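Rakena 300 Rotary Trimmer: Review

Posted 7 August 2025 in Tools

The Rakena 300 is a bench trimmer for paper, card and light fabric. I bought it to replace a guillotine cutter that had stopped holding a square edge. Most of my work is card blanks, envelope liners and quilted bookmark fronts, so I need straight cuts in small sizes more than I need capacity.

Setup consists of fitting the blade carriage to the rail and tightening two screws. The driver in the box is too short to grip well. Use your own.
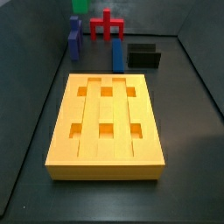

Yellow block with two parallel channels, on the worktop.

Cardstock at 200 gsm cuts cleanly in one pass. At 300 gsm the first pass leaves a faint burr on the underside, and a second pass removes it. Vellum and tissue need a backing sheet or they creep toward the blade. Cotton backed with fusible web cuts well. Unbacked cotton does not, and I went back to a handheld rotary cutter for it.

The side fence is the best part of the machine. It locks with a cam lever and stays put. I cut a batch of 13 liners against it and stacked them afterward, and the edges lined up. The printed ruler is less good. The zero mark sits slightly inside the blade line, so I measure from a scrap cut.

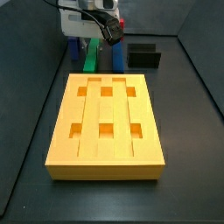

The block from the front, with its square holes.

Replacement blades come from Rakena or from Urnarico, whose version fits the same carriage. The Urnarico blade feels stiffer for the first few cuts and then settles. Scoring and perforating heads are sold separately. I have only tried the scoring head, and it cracks the coating on glossy card.

Compared with the Flitov trimmer I used before the guillotine, the carriage has less side play and the base is heavier. The Flitov stores flatter and has a better handle.

Pros: square cuts, firm fence, easy blade changes.
Cons: ruler offset, poor driver, extra heads cost more than they should.

Recommended for card and paper. For fabric, only if you back it first.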